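Left arm stalls on release when both arms share one planning group

plitin_91
Posted Sunday, 10:42 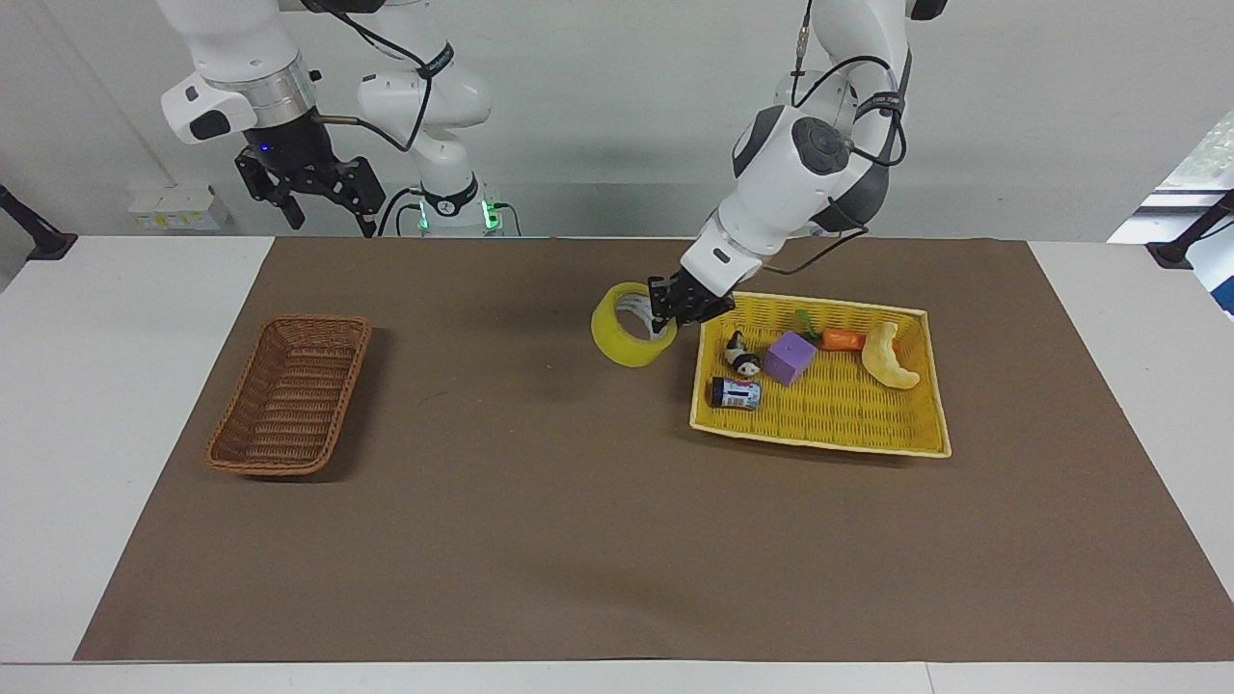

Setup is two arms on one base, parallel grippers, fixed camera. The task is sorting from the yellow tray into the brown basket. With a single planning group for both arms, the left gripper holds the tape roll and the planner times out before the transfer. Over 62 trials I got 43 clean runs. The rest were all timeouts, no collisions. Planner is the stock sampling one in Ernedix, build 2323.

Split groups fix the timeouts, but then the right arm parks wherever it last finished and blocks the approach to the basket.

zeman_k
Posted Sunday, 11:15

One group for both arms doubles the dimensions of the search. Split them. Add the parked arm to the collision world as a static body and give it a home pose outside the shared volume.

Pylyp Kushnir
Posted Sunday, 11:31

Disagree. A static body works until both arms need to move. Keep the combined group, seed it with the last valid joint solution, and check the padding on your attached object first. A tape roll gets modeled as a solid cylinder by default. If the gripper is on the rim, one finger is inside that cylinder and your start state is in collision.

zeman_k
Posted Sunday, 11:48

Then it would fail every time, and he has 43 good ones.

Pylyp Kushnir
Posted Sunday, 12:06

Not if the pose estimate moves a few millimeters between runs. Print the contact pairs at the start state.

plitin_91
Posted Sunday, 14:20

Contact pairs show left_finger_2 against the attached object in every timeout log I have opened so far. I'll swap in a hollow mesh and rerun with the combined group. Split groups stay on a branch for now.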